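Home Trips Workshop Gear Contact

Filed under: Visits & Open Days / Grippers

So I finally made it out to the Urkura open day at Flatholm, after two years of telling everyone I was going (and then not going). It was January 6, 2022, hot enough that the car park was melting my thongs, and I've never been so glad to walk into a shed with proper air conditioning. I went with Ladan Sharifi, who I used to share a bench with, and who drove because my car was still at the mechanic's with its bonnet up.

You sign in, you get a sticker, you get a biscuit. Then you can more or less wander. The front half was arms, mostly, big ones behind fencing doing the usual pick and place, and I gave them a polite ten minutes. What I'd come for was the hand-held gripper corner down the back, where Jérémie Bodin and Montserrat Montes were letting people have a proper go. The queue was 30 minutes when we joined it! Worth it, though I'd finished the biscuit by then.

The idea of the day was to compare finger pads. They had two sorts going, a plain rubber one they've used for ages and a softer fuzzy one that Bouvier had cut for them, and you could swap between the two at the bench next door and argue over which was better. People did argue. A bloke from Brutville (lovely fellow, very loud) was convinced the plain rubber was all anyone needed and he'd tell you so whether or not you'd asked.

I had my first go on a cardboard box, which anyone can do, and then a tea towel, which was much more fun. You squeeze the handle and the fingers close, and for the first few tries I kept coming in too high and shutting them on nothing. Ladan got it straight away, of course. Her trick was to rest the fingertips on the table first and slide in from the side, and once I copied her I was fine. Soft things are where it gets interesting, and a hat is a great test piece, with a floppy edge to pinch and plenty of shape to squash if you get greedy.

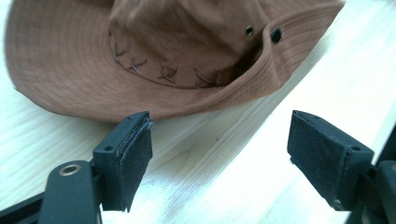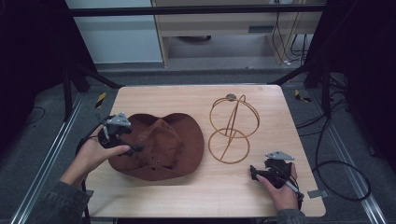

The hat table, with a gripper for each hand and the gold wire stand beside the hat.
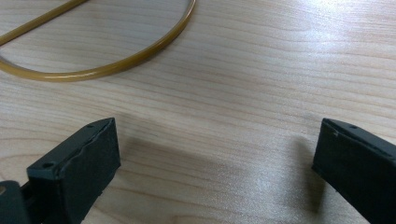
Do you need different finger pads for soft things and hard things?

Mostly you can get by with one soft pad, as long as you're happy to replace it when it wears. Hard, smooth parts are a bit easier with plain rubber, but a soft pad will still hold them if you close a little further.

That was more or less Montserrat's line as well, and I pestered her about it for a good while. She reckons people spend too long on the pads and not enough on the wrist angle. I'd never given wrist angle a thought. After half an hour of holding a gripper in each hand I was thinking about it a lot, mainly because mine were aching! The handles are fine for a few minutes, but I'd like something fatter to hang on to, and the cables get on my nerves when you want to turn your hand right over. Jérémie said they've got a lighter handle coming and that everyone complains about the cables.

We also sat in on a short talk by Anatole Bailly on cameras, and whether you're better off with one on the gripper or one up high looking down. He likes both (fair enough, he's not paying for mine). The close view is brilliant for seeing exactly where the fingers are, but I got lost in it the moment I looked away and back again. With the high view I always knew where I was and then fumbled the last little bit. Ladan was the other way round entirely, so I don't think you can settle that one by asking us.

Prices, for those who've been emailing me: the spare pads were $2 each at the bench and I bought a handful. A basic pair of fingers was $200, and I did pick them up and put them down again several times. Ladan has the photos of me doing it.

Lunch was a sausage in bread out the side door, onions extra crispy, eaten standing in the only strip of shade. Maëlys Carré, who I hadn't seen since my old job, was in line ahead of us and we yakked so long that we missed the afternoon arm demo completely. Not sorry.

If you're going next time, wear closed shoes (they did let me in, but I got a look), get to the gripper corner early, and take your own awkward object to try. I'm taking a wool beanie and a bag of pegs.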